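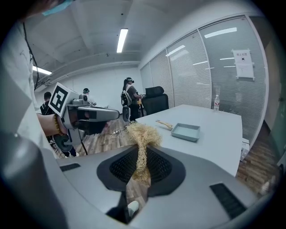
2020-07-24
By Hnat Pavliuk
4 min read

I've had the Wurnix hand-held gripper since February, the two-piece set with the printed marker cards, and I was all ready to give it a glowing write-up. Then the trigger stuck on me. So this is a slightly grumpier review than planned!

First, the good stuff. It's comfortable. I can record demonstrations for a whole afternoon and my wrist doesn't hate me (the old Prenell set gave me a sore thumb by lunch). Tracking is solid as long as you keep the marker card clean, and pairing the left and right units takes a couple of minutes, tops.

Now the fault. I was on take 327 of a bundle-lifting task, let go of the trigger, and the jaws just stayed shut. No beep, no warning light, and the software happily kept logging the grip as open! I pulled the battery and they still didn't let go. A single loose strand had worked its way into the linkage and wound itself around the pivot. Took me 24 minutes with tweezers to get it out, and I had to bin every take from that session, as I couldn't tell when the readings had gone wrong.

What bugs me most is that there's no manual release. The Dava has a little lever for exactly this, and it costs less. If you'd had a fingertip in there you'd be stuck too, and the manual gives the whole subject one line. One!

I wrote to Skov, who sell it here, and they were nice about it. They sent a rubber sleeve for the pivot, which helps, though it makes the trigger stiffer and I've already had to reseat it twice.

Would I buy it again? For blocks and cups, sure. For rope, yarn, straw or anything else that sheds, get the Dava, or at least check the pivot between takes and keep tweezers on the table. I'm giving it 2 stars for now, and I'll bump it to 4 if they ever add a release lever.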